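Skidero added its wardrobe system in an April update, two years after the game shipped. Fiona Halliday, who leads character art at Plirkel, describes it as a memory problem first.

"Every outfit was one mesh," she says. "If you wanted a different jacket, you loaded a whole new courier. We had 25 outfits and no room for another."

The fix was to split each outfit into slots and let the engine join them at load time. Seams were the main cost. Where a jacket meets trousers, both pieces must share the same edge points.
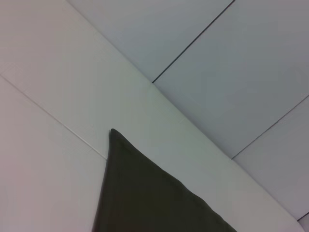

"If they don't match, you get a gap when the character crouches," Halliday says. "We locked the waist, neck and wrist loops early and didn't let anyone move them."

Cloth simulation is limited to loose pieces. Struan Kinnear, the gameplay programmer on the feature, set a cap of 500 simulated points per character. Anything over that falls back to baked animation.
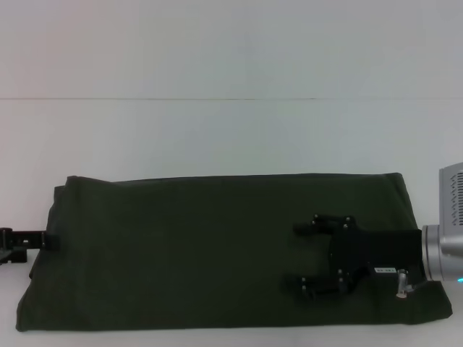
Dark olive-green cloth on a white tabletop.

"Capes use most of it," Kinnear says. "A long coat and a scarf together will go over. The scarf loses — it's smaller on screen."

Color is handled separately. Each piece carries a mask with two dye channels, and printed graphics sit on a decal layer above them, so a player can dye a shirt without changing its lettering.
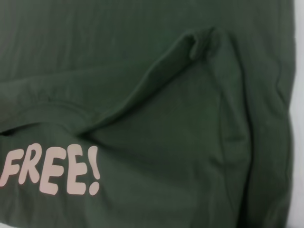
Pale pink lettering on dark green fabric.

Players asked for the costumes from Ustora, the studio's earlier game. Halliday says those were built on a different skeleton and have to be refitted by hand. The Dunbar coat is finished. The rest are not scheduled.
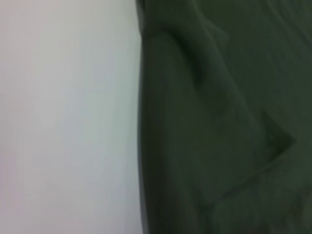
Green fabric against a pale surface.

Kinnear is now working on saved presets. The current build stores them locally, and he wants them tied to the player's account before they go out. "Cross-platform saves are the open item," he says. "The data is small. The version checks are what take the time."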